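Publications > Working Papers > Household Objects and Shared Rooms > Section 3

3. Ornamental objects and the shared table

Poojary and Zamfir (Section 2) treat the dining table as a surface that is cleared before meals and filled again afterward. The Larberg household survey supports this view only in part. Of the 258 objects recorded on dining tables, 209 were small enough to be moved with one hand, and these were routinely shifted to a sideboard or windowsill before food was served. The remainder were larger decorative pieces, and their handling followed a different pattern.

Respondents described these pieces as awkward to lift. Three reasons were given most often: an uneven shape, a delicate finish, and uncertainty as to where the object could be held safely. Owners tended to grip the part they judged to be strongest and to leave the decorated part alone. Tables with a turntable presented a further difficulty, as an object placed near the center could be turned toward a guest but had to be carried over the full width of the top when it was removed.

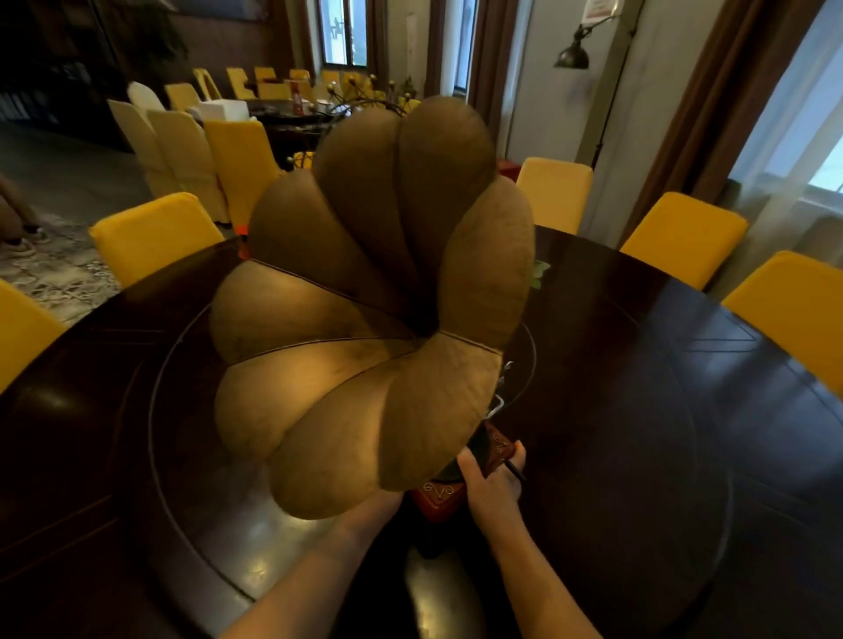
Figure 3. Handling of a gramophone-style ornament over a round dining table.

Ornaments modeled on older household equipment form a distinct group within the larger pieces. Their outline is familiar even to residents who have never owned the original, and the materials often depart from it freely. The horn in Figure 3 is made of brown fabric in puffy, petal-like segments, and both hands are placed at the carved wooden base — the horn itself is left untouched. This agrees with the accounts collected in the Plivine interviews, in which the base was named as the proper place to hold such a piece. Storage between uses is considered in Section 4.

2 comments | 3 shares
Contact | Back to top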